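How a Place Setting Works

A place setting is the group of objects one person needs to eat a meal. The objects are put in the same order each time, so that the person sitting down can find them without looking for long. This page explains the parts of a simple setting and where each part goes.

The placemat

A placemat is a flat sheet laid on the table before anything else. It has two jobs. It catches crumbs and drips, and it marks the space that belongs to one person. Placemats can be cloth, plastic, cork, or paper. Many made for children have pictures or letters printed on them. The long side of a placemat runs along the edge of the table. If the mat is turned at an angle, turn it back before adding the plate, because moving a mat with dishes on it can tip the cup.

The plate

The plate goes in the center of the mat. Most plates have a rim, a raised part that runs all the way around. The rim keeps sauce from running off the side. It also gives you a place to hold the plate without touching the food. Carry a plate with both hands, one on each side.

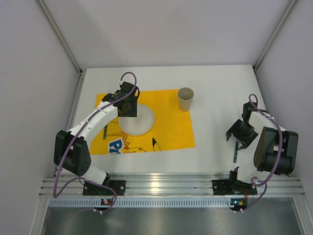
The utensils

Utensils are the tools used for eating. In a simple setting, the fork goes to the left of the plate and the knife goes to the right. If there is a spoon, it goes to the right of the knife. The handles point toward the person who will eat. Pick up each utensil by its handle, so that your fingers stay off the part that goes into the mouth.

The cup

The cup goes behind the plate and to the right, just above the tip of the knife. Most people drink with the right hand, and this position is easy for that hand to reach. Left-handed people may move the cup to the other side. Many cups are tapered, meaning they are wider at the mouth than at the base. Tapered cups can often be stacked. They also tip more easily than cups with a wide base, so the whole base should rest on one flat surface. A cup standing half on the mat and half on the table may rock.

Words to know

Rim: the raised edge of a plate.
Tapered: getting narrower toward one end.
Utensil: a tool, such as a fork or spoon.
Setting: all the objects laid out for one person.

Text by Jad Majali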